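Peltcombe Owners Board > Electric vans and trucks > Murnent Protard delivery delayed again?

2026-02-10

sohail_zaidi
Hello all. I ordered the Protard with the long bed and my delivery window has moved for the second time. First it was spring, now the account page says only "July or later". The dealer tells me that the line is running but the tailgates are arriving slowly from the supplier. Did anyone else receive this message? I would like to know if it concerns all trucks or only the long bed.

krillbucket
Same here, short bed, so no, it's not only yours. My dealer blamed the paint shop. I think they each pick a story.

DunmoreDiesel
You people gave a deposit for a truck with no final range number. I don't know what you expected. I bought a used gas pickup in one afternoon and drove it home.

sohail_zaidi
DunmoreDiesel, the deposit was 50 dollars and I can have it back any day, so I don't feel robbed. And there is a range number. The brochure says 247 miles with the standard pack. You may say it is optimistic, but it is printed.

DunmoreDiesel
247 with an empty bed, on flat road, in nice weather. Put a trailer on it and see.

marl_and_clay
I test drove the demo truck at the Peltcombe dealer. Rear seat is tight, the ride is stiff over broken pavement, steering is very good. The heater was loud. I'd still buy it but I would not pay for the bigger wheels.

sohail_zaidi
Thank you marl, this is useful to me. I had the bigger wheels on my order and I was already in doubt. Can the wheels be changed now without losing my place in the line? The page lets me edit the color, but the wheels are gray and do not react.

About payload, the dealer gave me a sheet which says 1115 pounds with driver only. The older sheet had a higher figure, I am sure of it, but I did not keep it and this was my mistake.
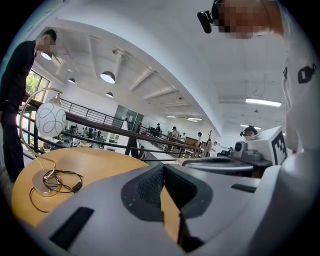
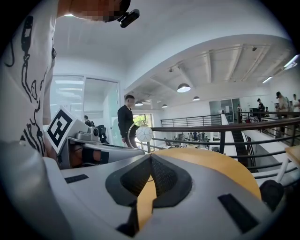 What I want to understand is if the payload went down because of the heavier pack, or because they now count the bed liner as standard. If it is the liner, I can ask them to leave it out. I carry bags of tile adhesive two times a week, and the difference matters for me — one bag more or less is one trip more or less.

krillbucket
Liner, I'm fairly sure. My quote lists it as included now and it used to be an option.

tessellate
I don't agree with krillbucket. A liner isn't that heavy. My guess is the suspension. They changed to the Tamura springs after the first batch and the rating came down with them. The door sticker is the only number that counts anyway, not the dealer's sheet.

krillbucket
Have you seen a door sticker from the new batch?

tessellate
No. Have you weighed a liner?

marl_and_clay
On the wheels: call the dealer, don't use the page. Mine changed the order by phone and my place stayed the same. Ask them to send you the new confirmation while you are still on the line.

sohail_zaidi
I called. The wheels are changed to the small ones, and the confirmation is in my mail with the same order position. For the payload the man did not know, but he promised to photograph the door sticker of the next long bed that comes in. I will write the number when I have it.

DunmoreDiesel
See you in July then.

sohail_zaidi
Or later — it says so on the page.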